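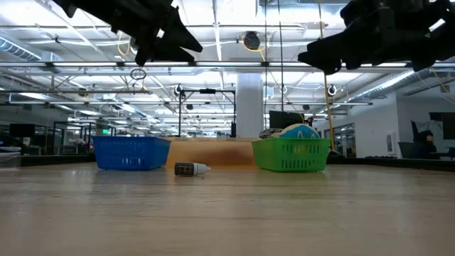 Blue basket, green basket and a wooden block between them.

The peace talks between Kakow and Lallport have been held in Jibrin for 32 months, long enough for the hotel to rename its breakfast buffet after them. The delegates have so far agreed on the agenda. They agreed on it in March, disagreed in the afternoon, and agreed again once the word "border" had been replaced by "line area."

Ilze Grigaitė, the mediator, arrived with 3 suitcases and a reputation for patience. She has kept the suitcases. When I met her she had just spent about 40 minutes on the telephone settling who would walk into the room first. They now use separate doors — the second one had to be cut through a wall, and the hotel has sent both governments the bill. Neither has paid.

What they are arguing over is Gresero, a river crossing with 200 residents and a customs post that closes for lunch. Each side says it could never give the place up. Neither has repaired its road.

"People ask me for a breakthrough," Grigaitė said, stirring a coffee she had let go cold. "I would take a Tuesday-sized amount of progress." The next session opens with a discussion of the chairs.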